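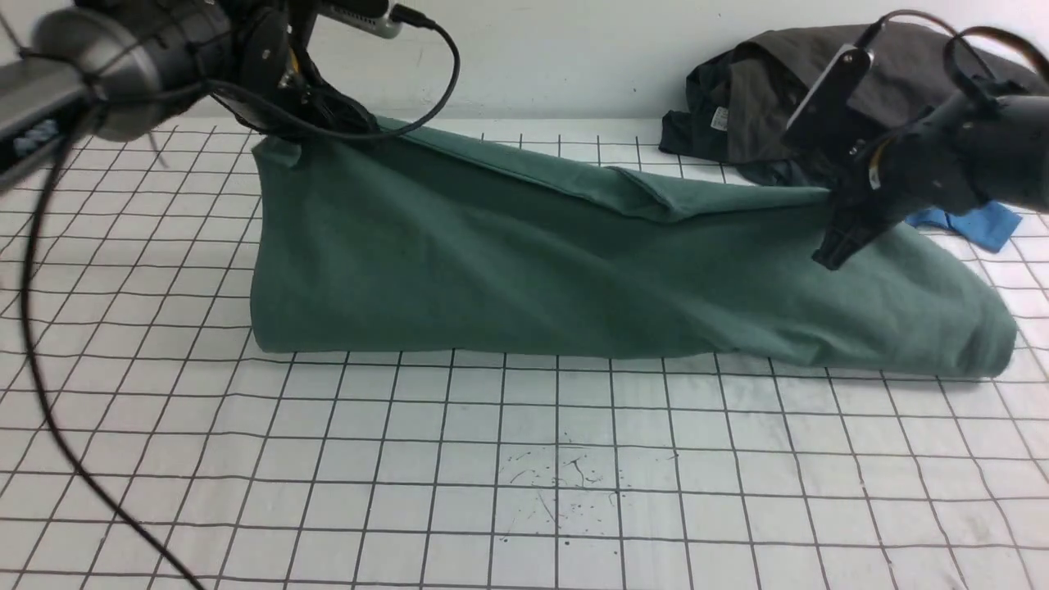 Green shirt on the grid, both arms. Open day, Wednesday.

Notebook, laundry bench. Written up after the last visitors left, coffee cold.

Menaka ran the demo. I ran the talking, which is harder to debug. Tadeusz stood by the e-stop looking like a man guarding a museum, and was asked twice where the restrooms are.

First group in at 10:15, from Rekadon. 35 people on the sign-up sheet and one doorway. They wanted to know how fast it folds. I said the point of the bench was repeatability. They asked again how fast it folds.

What we told them we were showing:

1. Pick up and spread. Two arms, one shirt, no help from us. Menaka wants it noted that her gripper timing change stayed in all day. Noted.

2. First fold. Collar to the right, top part turned back over itself. This is where people lean in, and where I lose the back row to their phones.

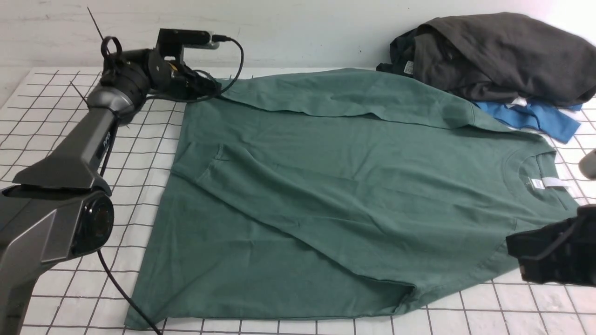 3. Down to a bundle. A boy from the school group said his grandmother does it better. Debashish Sikder offered to hire her. She has not been in touch.

Things to fix before the next one:

The ink spots on the table. Three separate people asked if they were calibration marks. Debashish said yes to one of them, so that is now a fact somewhere in the world. Either clean the top or publish a paper on it.

Tadeusz thinks the finished fold should stay out for a while so people can get a proper look. He is right, and I have told him so in writing, here, where he may never find it.

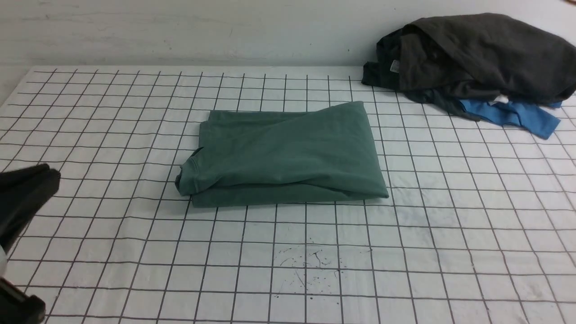 The other request was for a bigger pile. Visitors like a backlog, it reminds them of home. Nusrat says she can bring more shirts in February if we promise to give them back folded. I promised to give them back.

Run log is saved under Patus, file 739. Menaka has the 2 clips she wants to keep. Still need to return the rope barrier to the front desk.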